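Home Products Manuals Downloads Spare parts Contact

Odix Board Oil, User Guide
Section 4: First treatment of a new wooden board

This section explains how to oil a light maple board for the first time. It is valid for flat boards used as work surface, play surface or serving surface. For boards with a groove, please read Section 6.

Before you start

You need one bottle of Odix oil, two cotton cloths, one sanding pad (it comes in the Sisora starter box, order number 1714) and a dry room. The temperature in the room should not be under 18 degrees Celsius. In a colder room the oil stays thick and goes slowly into the wood.

CAUTION: Cloths with oil can become hot by themselves and start a fire. After the work, put them in a metal can with water and close the lid. Do not throw them in the paper bin.

Steps

1. Take everything off the board and clean it with a damp cloth. Do not put the board under running water.
2. Wipe with the hand over the surface. If you feel small fibers standing up, sand lightly in the direction of the grain.
3. Remove the dust with a dry cloth. Also check the edges, where dust is easily forgotten.
4. Shake the bottle. Put a small amount of oil in the middle of the board and spread it to the outside.
5. Oil the edges and the underside also. A board which has oil on one side only can bend.
6. Let the oil work for 14 minutes. If a place becomes dull before this time, give it a little more oil.
7. Wipe away all the oil that is still on the surface. The board should feel smooth and not sticky.
8. Put the board upright, with air on both sides, and wait 18 hours before you use it.

Note: Maple is a light wood and becomes a little more yellow with oil. If you do not want this, use the Vermeulen clear wax, but the wax must be repeated more often.

Note: Please make first a test on the underside. We cannot take back a board after it was oiled.

After the treatment

Painted pieces and colored blocks can be placed on the board when the waiting time is over. If you put them earlier, the fresh oil can take color from the paint and leave a mark. Small marks go away with the fine side of the sanding pad. Deep marks need a new treatment from step 1.

Repeat the treatment when a drop of water does not stay round on the surface any more. For a board in daily use we recommend every June and every December. 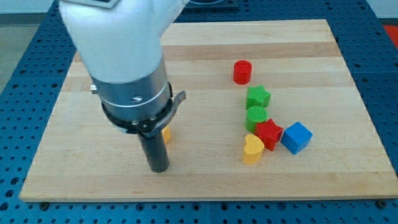
Clundosov: I did step 5 only on the top the first time and my board did bend, so please print this step in bold. After I oiled the underside also and left it upright for some days, it was nearly flat again.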